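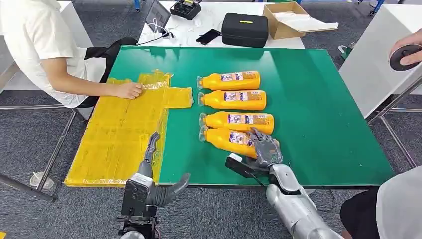

Right hand grip drifting on the bottle packing cell

btan_layug
We pack orange bottles into taped cardboard with a two-handed setup. Right hand closes fine at first, then after 300 cycles the fingers stop short. I re-zero it and it's good for another 20 or so. Firmware is current.

gidura_tech
Check the cable at the right wrist. Ours ran down over the table edge and the strain was pulling on the connector. Clip it to the forearm and leave some slack.

prallis8
I doubt it's the cable. A bad cable drops out, it doesn't drift. Sounds like worn finger tendons. Measure the tension cold, then again after 2 hours.

gidura_tech
Ours drifted for about a week before it dropped out.

btan_layug
Clipped it up in September, no change. Leonora Sarmiento has the tension gauge at Nollidgate, so I'll borrow that and post the readings.
- Bienvenido Tan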